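## Section 3: Setting Up Your First Handling Task

By now your Pluvadano two-arm kit is bolted down, the arms are powered, and you've been through the homing routine in Section 2 at least once. If you haven't, please go back and do that first - everything in this section leans on it, and the arms will politely refuse to move until homing is complete anyway.

We suggest you set aside a quiet part of the day for this one. It isn't difficult, but there's a fair amount of nudging and checking involved, and it goes much better when you aren't watching the clock. Plenty of owners like to do it with a cup of coffee nearby (nearby meaning on another surface, well out of reach of either arm).

### Before you begin

You'll need:

- The Hukar control app, open and connected to both arms
- One light, rigid part to practice on, such as a thin bracket or a small box
- The stop button, plugged in and sitting where your free hand falls naturally
- A soft cloth for the gripper pads

> **Caution:** Keep hands, sleeves, hair, and necklaces away from the arms whenever the status light is green. The arms are small, and it's easy to get too comfortable around them.

### 3.1 Clearing and laying out the work area

1. Wipe the table down and let it dry.
2. Keep the middle of the table free for the part you'll be handling. Small items can stay along the back edge as long as neither arm passes over them.
3. Look over the cables at both wrists. Each one should have a gentle loop with enough slack for a full turn. A cable pulled tight will tug the wrist off its mark, and you'll spend an afternoon wondering why your picks keep drifting.
4. Set your practice part down with at least 50 mm of clear space on every side.

> **Note:** If your table is made of two panels, run your palm over the seam. A little ridge won't bother the arms, but it can catch the corner of a part that is being slid along.

### 3.2 Teaching the grip

1. In the Hukar app, choose **Tasks**, then **New**, then **Hold and Present**.
2. Pick the arm that will do the holding. We'll use the left one in these steps, but either is fine.
3. Press and hold **Free Move** and guide the arm by its lower joints until the open jaws straddle the part. Take your time. Pushing on the gripper itself works too, only it's harder on the wrist gears, and they'd thank you for being gentle.
4. Let go of **Free Move** and tap **Close**. The jaws will stop by themselves when they meet resistance.
5. Set the grip level. It runs from 1 to 6, and we recommend starting at 2 for thin sheet metal and 3 for anything heavier. Going too high on a thin part can leave a crease.
6. Tap **Save Grip** and give it a name you'll recognize later. "Test" seems like a good name until you have a whole page of them.

> **Caution:** Never use your fingers to steady a part while the jaws are closing. If it wobbles, open the jaws, reset the part, and try again.

### 3.3 Checking the hold

With a tall part, grip low, on a flat edge or flange where the jaws can lie flush against the material. The other arm can wait off to its own side until it's called for.

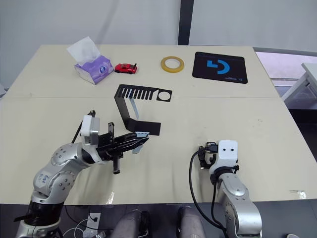
**Can I use the kit with only one arm connected?**

You can, as long as you switch the app to Single Arm under **Settings** before homing. Tasks you saved with both arms will be grayed out until the second one is connected again, but they won't be deleted.

Once you're happy with the grip, go on with the check:

1. Tap **Lift Test**. The holding arm will raise the part slowly, wait a moment, and set it down again.
2. Watch the jaws during the wait. If the part tips or slips, raise the grip level by one and repeat.
3. Run the test 3 times in a row with no slipping before you move on to Section 4.

> **Note:** If the part slips even at level 6, clean the gripper pads with the soft cloth. Should that not help, the pads may be worn, and replacements can be ordered from Sistemton as the Hijazi pad set. They press on by hand - no tools, no glue.

### 3.4 Finishing up

1. Lower the part to the table and tap **Open**.
2. Tap **Park** and wait for both arms to fold back and the status light to turn amber.
3. Switch off the power at the controller first, then at the wall.

Your saved grips stay in the app, so next time you can go straight to **Lift Test** with the same part.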